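Povham – Your Questions Answered

We get a lot of lovely messages from people who've just found the band, and the same handful of questions keep coming up, so we've put the answers in one place. Thank you for asking them!

Who's in Povham?

Myung-ja Maeng sings and plays the cello, and Cledwyn Lougher does the guitars, the pump organ and most of the worrying. We've been a duo from the start, although friends do drop in on the records when we ask nicely.

How would you describe the music?

Oh dear, we never know what to say to this one. Slow folk songs with a bit of hum underneath, maybe? Myung-ja grew up on church choirs and Cledwyn on very loud guitar bands, and we've met somewhere in the middle.

When is the new album out?

Vevdale comes out on Nov 1, 2024, on Ronditz. It has 17 songs on it, which is more than we meant to write, but we spent all of August in the studio and couldn't bear to drop any of them.
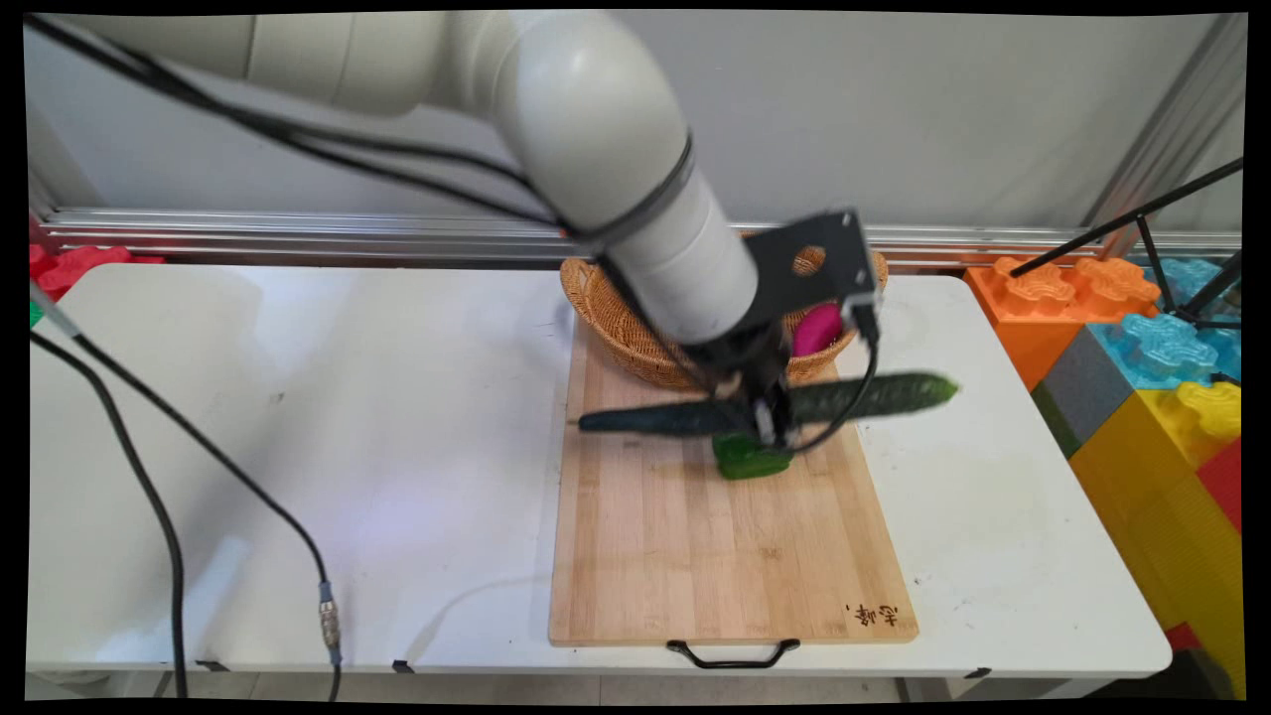 The first pressing is 160 copies on vinyl, and if those go we'll happily talk to the label about making more. The download will be there on the same day for everybody else.

Can I get the first EP anywhere?

Jasińska is sold out on CD, I'm afraid, but you can still download it. We do find a stray copy in a guitar case now and then – join the mailing list and you'll hear first.

Do you play house concerts?

Yes, and we love them! Any room that seats up to 60 people is fine, and we bring our own little PA. Write to us through the contact page with your town and a few dates that suit you, and Cledwyn will write back, usually within the week.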